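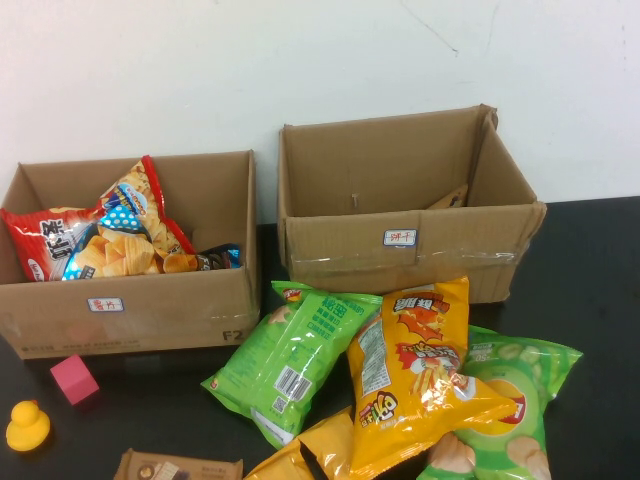 Coltovach Hall: Pre-Show Safety Inspection, Televised Awards Ceremony
Checklist with inspector's comments
Seated capacity in show configuration: 1071
Status key: OK / OK with comment / Open

1. Front of house

1.1 Exit doors unlocked and opening fully. OK.
1.2 Exit signs lit on normal and emergency supply. OK with comment. The sign over the rear balcony door dims on battery. Replace the battery before the next booking; acceptable for this event.
1.3 Aisles clear to marked width. Open. Camera platform at the rear of the orchestra level extends into the left aisle. Move the platform or remove the end seats in the affected rows.
1.4 Seat numbering matches the approved plan. OK. Seats held for nominees are on the aisle ends.
1.5 Wheelchair positions have a clear view and a companion seat. OK with comment. Lighting stand to be moved off the right-hand position after rehearsal.

2. Red carpet and arrivals

2.1 Carpet taped on all edges. OK with comment. Tape lifts at the curb joint. Retape when the surface is dry and check again at 4:30 p.m.
2.2 Press barriers linked and footed. OK.
2.3 Backdrop wall ballasted to the supplier's sheet. Open. Granoda drawing calls for weights on every upright. The two end uprights have none.
2.4 Cable crossings ramped. OK.
2.5 Vehicle drop-off separated from the guest line. OK. Fire lane stays open throughout.

3. Stage

3.1 Stage edge marked with white tape, visible under show light. OK.
3.2 Stairs from audience to stage: handrail fixed, treads non-slip. OK with comment. Rail on the left stair has slight movement at the base. Tightened during inspection. Recheck after rehearsal.
3.3 Podium secured against tipping. OK.
3.4 Trophy table behind the curtain line, clear of the fly path. OK.
3.5 Co-host entrance lift. Not in use. Locked and tagged.

4. Rigging and video

4.1 Load plan on site, signed. OK. Hemmin plan, revision 2.
4.2 Secondary safeties on all hung fixtures. OK with comment. Number 239 on the fixture list had its safety looped through the yoke only. Corrected.
4.3 LED wall ground connection tested. OK.
4.4 Follow spot operators' harness points tagged in date. OK. Tags expire in October.

5. Electrical

5.1 Generator outside the loading door, exhaust directed away from air intakes. OK.
5.2 Distribution panels closed, labeled, not blocked. Open. Wardrobe racks in front of the panel in the stage-right corridor. Clear and tape the floor.
5.3 GFCI protection on outdoor circuits. OK. Trip test passed.

6. Backstage

6.1 Green room occupancy posted. OK.
6.2 Extinguishers in place, gauges in range. OK.
6.3 Haze fluid stored with data sheet. OK. Bonidlow keeps the sheet at the effects desk.
6.4 Crew briefed on show-stop call. OK.

Open items: 1.3, 2.3, 5.2. All three must be closed before doors at 6 p.m. Reinspection is by the same checklist, open items and rechecks only. Keep the signed copy at the stage manager's desk until load-out is finished.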